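Notebook | Entries | Materials | Linen log | Contact

July, Bahman Nouri

4 min read

Still on cloth. I said last time that the flattening business would be done by the end of the month and I'd like whoever reads these to forget I said it.

Started at 8:15 with the big off-white one, the piece that came in the Dromness parcel. The packing slip calls it a sheet. Fallahi calls it a tablecloth and has a theory about the hem. I have written "large cloth" on the tag, which pleases neither party and will be correct forever.

The question for today was whether you can get the fold lines out of a cloth this size by hand alone, no iron, no steam, just smoothing from the middle outward and then leaving it be. The Clulevholm method (one person, flat palms, slow strokes toward the corners) is supposed to do it in 26 strokes. I did 26. Then I did another 26, because I had started to take it personally. The sharp folds from the parcel went down well enough. What replaced them was a set of soft, shallow wrinkles that were perfectly happy to move wherever I pushed them and then stay there. You don't remove these, you relocate them.

Tried pulling from opposite corners. This needs 2 people and a level of agreement about timing that we don't have on this floor. Fallahi pulls early. I am told I pull late. The cloth ended up on the skew and we spent longer squaring it than we had spent pulling. 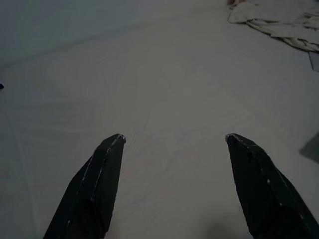
Leaving it be, on the other hand, costs nothing and I should have put more faith in it. I went off to relabel the swatch drawers and came back at 11:40, and by my own eye the creases were softer than I'd left them. By Fallahi's eye they were the same creases. We have no number for this. Every rating so far has been somebody squinting and saying "better," and I'd like that to stop before the write-up, or at least for us to squint from the same side of the table.

On light: it matters more than the smoothing does. With the blinds down everything is dim and even and the cloth goes grayish and looks nearly flat. Raise them and the low light off the yard picks out every ridge, and you'd think we had slept in it. So all the ratings taken before lunch and after lunch are rating the blinds. I've gone back through the log and put a small "b" next to the ones I'm sure were done blinds down. There are fewer than I hoped.

Swatch drawers, while I'm on the subject: tag 1474 was in with the towels. It's a pillowcase. It has always been a pillowcase. Tag 3107 is missing altogether and the drawer contains in its place a pencil and a receipt for sandwiches. If you have 3107, it's the coarse one with the crooked seam, and I don't need to know how it got to your desk.

The Stuma clips are no good on anything this soft. They hold, but they leave a pinch mark at every grip point, and then the pinch mark has to be smoothed out, and there went most of the afternoon. Bulldog clips with a scrap of felt folded over the jaws did better. Weights along the hem did better still, though our weights at present are two dictionaries and the hole punch.

For tomorrow:

Blinds down from the start, and left down.
Turn the cloth over and see if the other side behaves.
Felt for the rest of the clips.
Rate the creases separately, on paper, no talking, then compare.
Ask Dromness if they can roll the next one on a tube. They folded this one into something like a brick.

Left the cloth out overnight with a note on the door. The note says please don't put anything on it. The last note also said that, and we had coffee rings by nine.

Older entry: Towels, second attempt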